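Drekik open day
12/16/19

I went along to the Drekik open day at Drallcombe. They're working on household robots, and most of the program is about collecting hand movements from people doing chores. Thaddeus Montoya gave the talk. He said they had 3,417 recordings so far and wanted 4,000 by June.

The kitchen is where the chores get done. Whoever is working wears a strap with printed markers on each wrist, so the software can tell where the hands are.
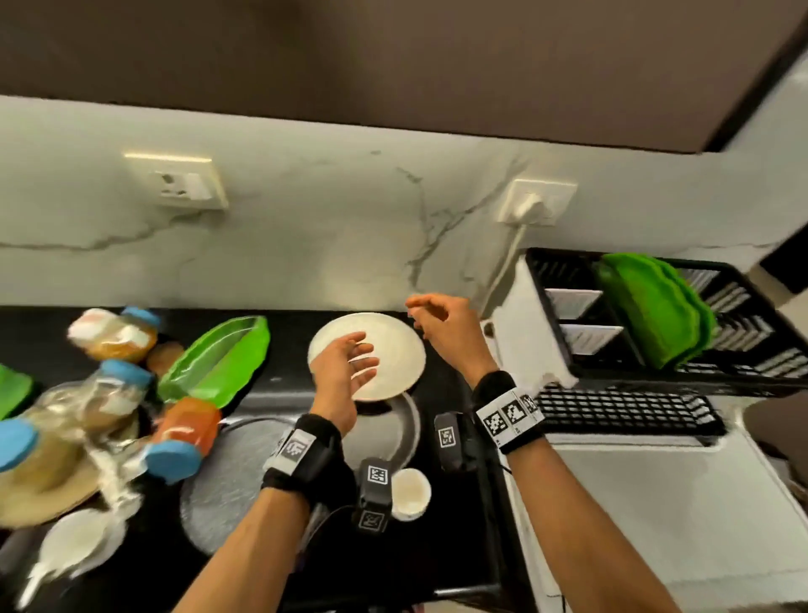 Both hands at the plate, wrist markers on.

I asked why they didn't just use an arm on a bench. Thaddeus said they do that as well, but kitchens are cluttered and they want the clutter in there. Jars, spoons, cups, whatever is on the counter.

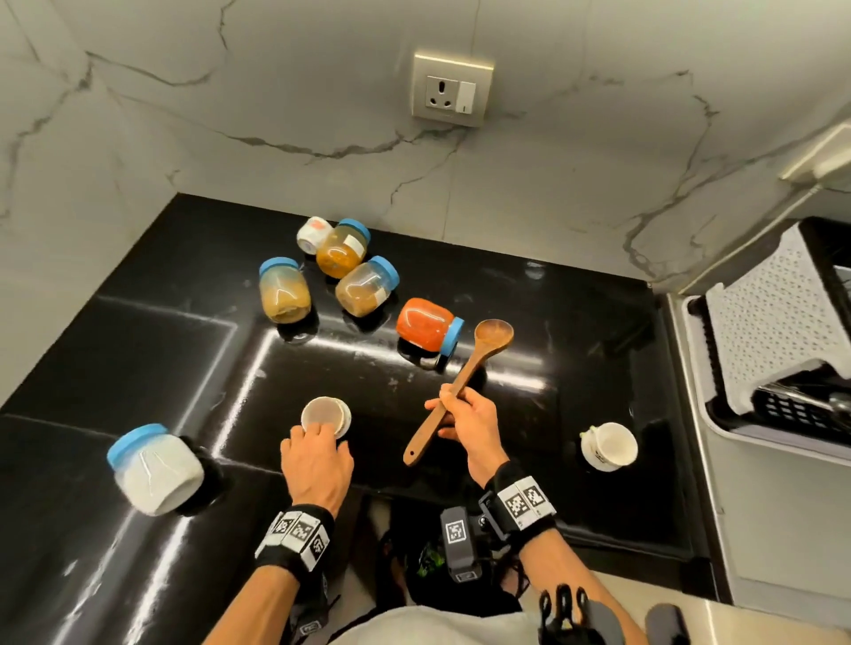 The arm demo was in the next room and ran for nearly 60 minutes, which was a bit long with no chairs. I'd have liked more time on the kitchen side. There are floor-level jobs too, and those interested me more, as reaching down low is what I'd want help with at home. 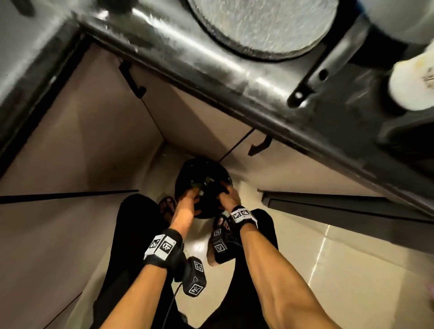

Working down low, under the counter.

Parking was on Destlow Road and the coffee was fine. I've put my name down for the next one.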